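3. Sorting trays for the sample card library

The department keeps a library of printed sample cards for the packaging course. At the start of January there were 231 cards in the library, most of them in one deep box, and students were taking cards out and putting them back wherever there was space. Omar Hijazi and Nabil Matar took on the sorting part of the project. The writing of the labels is covered in section 4.

3.1 Choice of tray

We looked at plastic drawers first, but the set we priced was over our budget. Open cardboard trays with cardboard partitions were cheaper and we could change the layout ourselves. The trays came flat from Masri in a pack of 20. The partitions slot into each other and can be pulled out if a wider space is needed.

The first layout had compartments of equal size. It did not suit the cards - the narrow ones fell over and the folded packets did not fit. In the second layout we moved one partition so that cards could stand upright in some compartments and loose papers could lie flat in others.
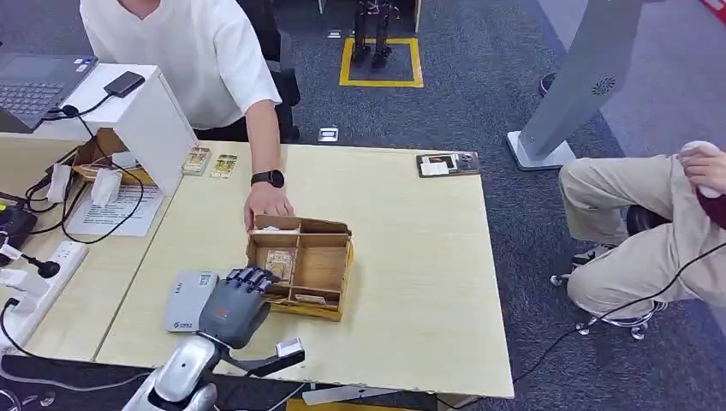 The trays are light, and an empty one slides on a smooth table when a card is pushed into a tight compartment. Holding the far side with one hand fixes this. We also tried rubber feet, but they came off the cardboard after 30 minutes of use, so we left them out of the final version.

3.2 Test

We asked students from the Bekuvbridge evening class to find five named cards, first in the old box and then in the trays. Each person had 30 seconds per card. Most of them ran out of time at least once with the old box. With the trays the main problem was cards with similar patterns, which had been put in neighboring compartments.

3.3 Changes made after the test

Similar patterns are now kept in separate trays. Spare cards are stored in the cupboard and not on the work table. The partitions bend if a compartment is packed too full, so we left some room in each one. The library may grow to 500 cards, and for that the department would need a second pack of trays and a longer shelf.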